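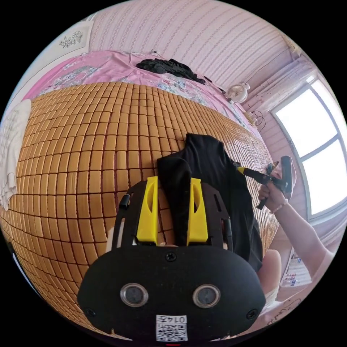
Medina, June

Hi Ghizlane,

You asked for something short on how the night shelter fund is going, so I'm writing this with my feet up and a cold tea (it's been a long month!). The short version is that all 60 kits went out, we've spent most of the second payment, and the heat plan is in better shape than I expected in spring.

Each kit has a bottom sheet, a towel, soap and a plain T-shirt to sleep in. Jemdale let us have the shirts at cost, black only, and they've been the thing guests ask for most. Larasati wants to order a size up next time and I think she's right, everyone likes them baggy at night.

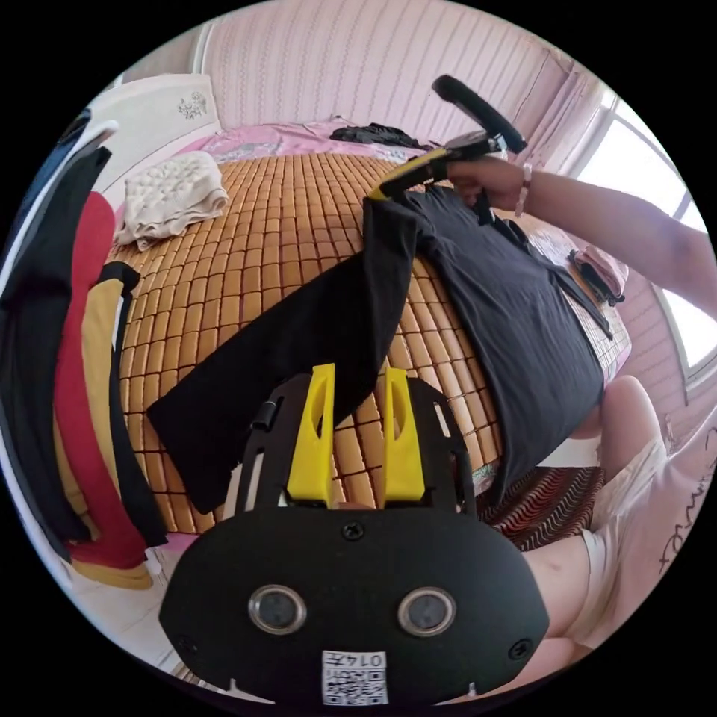
Black T-shirt on one of the beds

We logged 146 overnight stays, which beats the spring by a mile. The roof fans are still stuck with the supplier. Santino calls them every morning and gets a new delivery week every time, so I'd rather not promise you one. Until then we're opening the upstairs windows after 9 p.m. and handing out water at the door.

Money next. Laundry went over budget, mostly soap and the repair to the big dryer. I covered it from the printing line, which we'd barely touched, and Évan has the receipts if you want copies. Could you let me know if that swap needs a form? 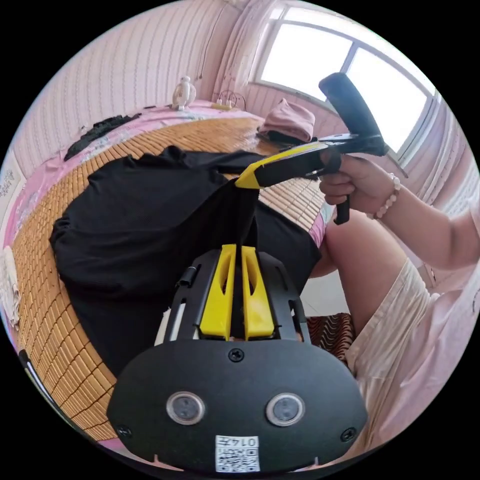
Black fabric on a bamboo mat, with the pink bedsheet behind

Still to do: three mattresses to replace, the welcome sheet to translate, and the fire drill I keep putting off. Tirta is taking the drill off my hands, bless him. I'll send the full spreadsheet with the last claim.

Thanks again to you and everyone at Drarkora!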